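Evaluation of the Bilby Three-Finger Hand Kit for Use in a Teaching Laboratory

Student Project Report
Submitted by Bjarke Overgaard
Supervised project, second semester
24/05/2019

Summary

This report presents an evaluation of the Bilby hand kit, sold by Wastow as an add-on for mid-size robot arms. The kit was assessed over one semester for ease of installation, repeatability of grasp, condition of the fabric covers after use, and quality of the written material. The department asked for a recommendation on whether to order further kits for the introductory course. The recommendation is to purchase, subject to the two conditions given in the final section.

1. Background

The introductory course currently uses the Zoseck parallel gripper. It is sturdy and easy to program, but students in the later exercises are asked to handle round and irregular objects, and a two-jaw gripper limits what can be assigned. The Bilby kit was selected for review after a comparison of published data sheets. The other candidate, the Balogun adaptive hand, was removed from consideration when the supplier was unable to confirm delivery within the semester.

The kit as delivered consists of the hand, an adapter plate, a control box, a cable set, fabric covers for the hand and the arm, and a printed manual. Software is downloaded separately and requires registration with the supplier.

2. Installation

Mechanical installation followed the manual and was completed in a single laboratory session. The adapter plate fitted the existing arm without changes. The covers are pulled on before the hand is attached, a point that appears in the manual only after the hand has been attached. The hand was therefore removed and mounted a second time.

Cable routing required more attention. The manual shows the cables clipped along the outside of the arm, but no clips are included. For the period of this evaluation the remaining length was left on the floor beside the work area, and the motion limits in the software were set to keep the hand above a fixed height.

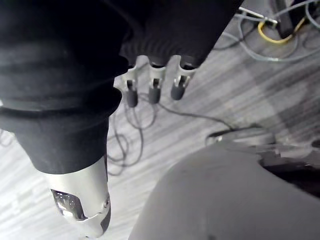 Software installation was less direct. The driver supplied at the download address did not recognize the control box, and an earlier release had to be requested by e-mail. The supplier replied within two working days. Once the correct driver was in place, calibration of the fingers ran without error and did not need to be repeated during the semester.

3. Test Procedure

The test set contained eight objects chosen from the exercises already in use in the course. They ranged in shape from a tennis ball to a flat plastic ruler. Each object was placed by hand at a marked position. The arm approached from above, the hand closed, and the object was lifted and held for seven seconds. An attempt was recorded as successful if the object remained in the hand for the full period.

A total of 541 attempts were made. Attempts interrupted by the emergency stop or by a lost connection were excluded from the total and entered in a separate log. Closing force was left at the factory value of 50 percent throughout, so that the results would reflect what a first-year student would obtain without adjusting the settings.

4. Results

Round and cylindrical objects were held reliably. Most failures occurred with the ruler, which the fingers tended to push along the surface before closing. Placing a thin foam mat under the ruler reduced the problem, although this was tried only at the end of the test period and is not included in the totals.

The fingertips showed light marking but no tearing. The covers stayed in place during normal motion. The arm cover gathers when the elbow is fully bent and must be straightened by hand afterward. In one session it moved far enough to cover a status light, and work was stopped until it had been pulled back.

The manual is clear on wiring and on safety. Its programming chapter is short and assumes knowledge that first-year students do not have. A four-page supplement was written as part of this project and is attached as Appendix B.

5. Recommendation

The Bilby kit meets the needs of the introductory course and extends the range of exercises that can be offered. Purchase is recommended on the following conditions.

The supplier should confirm in writing which driver release will ship with new units.

The department should obtain cable clips or a flexible conduit before the kits are used by students, and the cables should be secured along the arm and off the floor.

If both conditions are met, the kits could be introduced in November, when the object-handling exercises begin. The Zoseck grippers should be kept for the first part of the course.

Appendix A: Test log
Appendix B: Supplement to the programming chapter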